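Grippers pulled after pads let go early

June 5, 2023

If you've been sorting jewelry with us on the Zaka project this spring, you've probably already heard that the blue-pad grippers are off the shelf for a while. I got the job of writing it up, so bear with me, I'm much more used to doing the sorting than the reporting!

The short version: one pair of jaws started opening before it was told to. You'd squeeze, pick up a bracelet, lift it over the side of the box, and somewhere on the way the left jaw would go slack and the bracelet would drop. The first time I figured it was me (I have small hands and I get tired). Then it did the same thing to the next person on shift, and after that we started writing the drops down. We got to 18 before we stopped.

The task itself is pretty simple. Two grippers, one cardboard box with the top cut off, and a pile of small things that have to go in or come out. Bead strings are the worst of it, they slide through everything.
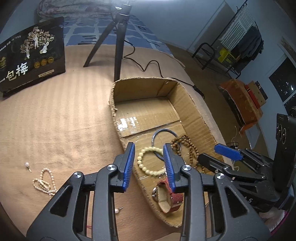

Bead strings and a red watch strap in the box, with pearls still out on the cloth.

Nothing expensive got broken, I'm happy to say. The thing that got us to stop was a pinch. One of our sorters reached in to untangle a necklace by hand while still holding the gripper in the other, and the jaws snapped shut on the side of her finger. It left a red mark and a blister, no worse than that, but they aren't supposed to move at all unless you're squeezing. We packed up for the night right there.

Joter, who supply the grippers, had a look at the pair we sent back. They say a return spring in the handle had worn down and was catching on its seat, so it would hold for a bit and then let go all at once. That fits what we felt, both the dropping and the snapping. The handle is meant to be checked every 4000 squeezes, and ours had gone well over 4000 without anybody opening it up. That part is on us, and I'd like to say so plainly. We had a log sheet for the batteries and no log sheet for the handles.

I asked whether the heavier wooden strands could have made it worse, seeing as they bunch up and you end up tugging. Joter said probably a little, but the spring would have gone anyway.

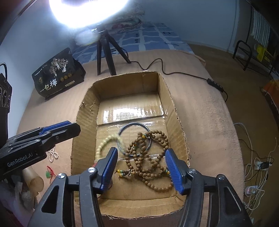 What happens now

All the handles at our Hallgate room are being opened and fitted with new springs. The people at Chin, who run the same setup, have been told and are checking theirs too. We had 770 pickups recorded on the bad pair, and those are being set aside until someone has gone through them for drops.

Until the grippers come back, we're down to 2 pairs, so shifts will be shorter. Please keep your free hand out of the box while you're holding a gripper, even if the beads are in a hopeless knot (I know, I know). Put the gripper down first, then untangle.

The full set should be back in use by September. If yours clicks, sticks or feels loose before then, tape a note to the handle and leave it in the tray by the door.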